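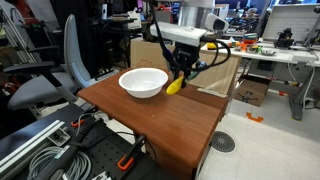

Table top with the white bowl on it

Getting old wax off a wood table?
Ismael Guerra
Bought this table used in January, 36 inches wide. Top feels kinda gummy when it's warm out. Think the last owner put on coat after coat of paste wax. Dish soap did nothing. Do I have to sand it? Want to put a clear finish on after. Other pic is the far side, with the bowl and the cardboard.

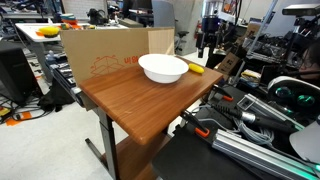
2 replies

Amber Van Dijk
Don't sand yet, wax just clogs teh paper. Mineral spirits on a rag, small patch, wipe with the grain, then a clean rag right away. Keep going til the rag comes up clean. Windows open. Lay the rags flat outside to dry, dont ball them up, they can catch fire. Let it sit overnight before any finish. If its still gummy after that it's the old finish going soft and you need stripper.

koltley30
just sand it. 100 grit. done mine that way, came out ok mostly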